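Wovbridge to charge for takeaway cups from October

Council vote ends two years of talks over litter bins and street cleaning costs

Cafes, bakeries and market stalls in Wovbridge will have to add a charge to every hot drink sold in a throwaway cup from October, after councillors approved the plan by a margin of two votes.

The charge has been set at 30p. It will apply to drinks bought to take away in the town centre, at the railway station and along the riverside as far as the lower car park. Customers who bring their own cup, or who drink from a china one on the premises, will pay nothing extra.

Traders will keep 5p from each charge to cover their own costs. The rest will go to the council and must be spent on street cleaning and on new bins, under a condition added to the plan during the meeting.

The council first looked at the idea after complaints about overflowing bins on the High Street and beside the bandstand. A survey of residents and businesses drew 3308 replies. A majority supported a charge of some kind, though many of those in favour wanted it set lower, and a large number of traders said they were worried about queues at the till during the morning rush.

A report to councillors said that most of the cups put in the town's recycling bins were being rejected at the sorting depot. Many had drink left in them, which spoiled the paper and card collected in the same load. Others had a plastic lining that the depot cannot handle. The report said separate cup bins had been tried outside the library and the bus station, but so much other rubbish was put in them that the trial was stopped early.

How the loan scheme will work

Alongside the charge, the council will back a cup loan scheme run by Pasichnyk, a catering supplies firm based on the Vultberg estate. Customers will be able to borrow a reusable cup with a lid from any shop taking part and hand it back at any other.

There will be a £2 deposit, paid at the till and returned in full when the cup comes back. Shops will be able to refund it in cash or on a card. Cups that are chipped or stained will still be accepted, but the deposit will not be given back on a cup returned without its lid.

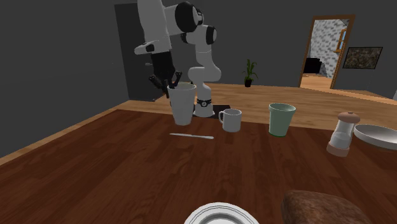 Washing and collection

Returned cups will be gathered from shops each evening and taken to a washing plant on the Vultberg estate. Clean ones will be delivered before opening time the next morning. Shops with their own commercial dishwasher can choose to wash cups themselves and will get a small payment for doing so.

Pasichnyk has told the council it can supply enough cups for the town centre on a normal trading day. Extra stock will be held for the Christmas market and the summer regatta, when sales of hot and cold drinks rise sharply. Cold drinks are not covered by the charge for now, but they can be sold in the loan cups.

The council will pay for the first year of collections. After that the firm is expected to meet its costs from a fee paid by the shops, which has not yet been agreed. Some councillors who voted against the plan said the fee should have been settled before the scheme was approved, and asked for the figures to be brought back to a public meeting in the spring.

Mixed response from traders

Pisik, the bakery and coffee shop with branches on the High Street and at the station, said it would join the loan scheme from the first day. It already gives a discount to customers who bring a cup and plans to keep this in place. The firm said its station branch would need another shelf behind the counter to hold returned cups, and that it had asked the railway company for permission to put one up.

Stallholders at the covered market have been less keen. In a joint letter to the council they said they had no running water at their pitches, little storage and no room for a returns box. The council has agreed to place a shared returns point by the market's east entrance, with a member of staff on duty until 4pm on trading days.

Hospitals, care homes and schools are exempt. So are charity events, provided the organiser applies for a free permit beforehand. Vending machines will be left out until the following year to give operators time to change them over.

Shops will not be fined in the first three months. After that, a business that fails to make the charge will get a written warning, and a second breach could lead to a fixed penalty. Trading standards officers will carry out the checks as part of their usual visits.

Posters and till stickers will be sent to all businesses on the council's food register in the coming weeks. Drop-in sessions for traders will be held in the town hall's lower meeting room, and a guide to the rules will be available from the front desk and the library.

Shops that want to join the loan scheme should contact the council's waste and recycling team. There is no joining fee for those that sign up before the charge comes in.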